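From: Radoslava Jelínek
Date: 10/20/23
Subject: Re: [building] Furniture for the back rooms

Omid Alipour wrote:
> Before I order anything from Bakberg, can someone tell me what
> we are keeping? I have 13 chairs on the old list and no idea
> about tables. Also, is the ceiling light staying?

Omid,

Please hold the order until Monday. The white table with the thin legs stays, and so does the black high-backed office chair next to it. I would like four more chairs, any color, as long as the backs are lower than that one. The small items on the table need a home too, so add a drawer unit if Bakberg has one under 158.
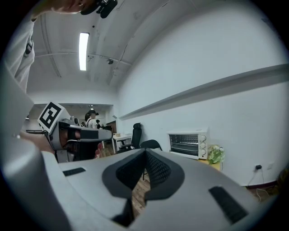
White table and black office chair, looking toward the further room.

The light panel stays. Krajčí quoted us for replacing it in January and I said no — the arched ceiling makes any new fitting expensive. I would also leave the long gray ledge on the white wall alone. Skander wants shelves there, but I'd put them in the further room, clear of the brown door.

Can you measure that door before you order? The last delivery came in seven boxes and two of them had to go back.

Radoslava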